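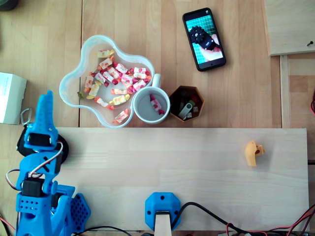 Community Health and Advocacy, session 3
Tutor: Zoia Pavliuk

Welcome back! Last time we looked at who pays for women's shelters. Now for my favourite part of the course: how a local campaign gets people through the door.

Our case is the Stasiv outreach project, which ran every March in 6 villages. In its first year it reached 1,697 women. A year later it was 2,727, on the same budget!

What changed? Antonina Yatsenko moved the talks out of the town hall and into clinics, where women were already waiting with their children (so simple, and so clever).

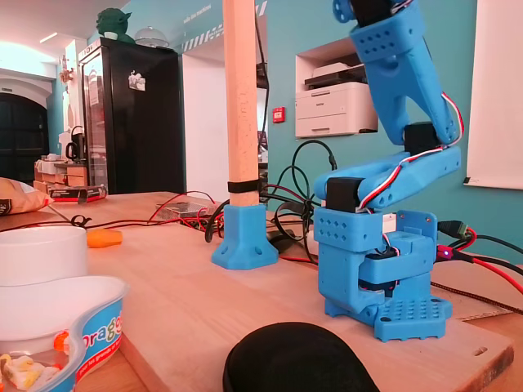 She also trained local midwives to lead the talks, and people asked far more questions of a face they knew.

Key terms: outreach, referral, implementing partner, safe space.

Reading: Onyshchenko, chapter 3. Do look at her interviews, they're wonderful.

For next time: one page on a campaign near you. Who was it for, and who did it miss?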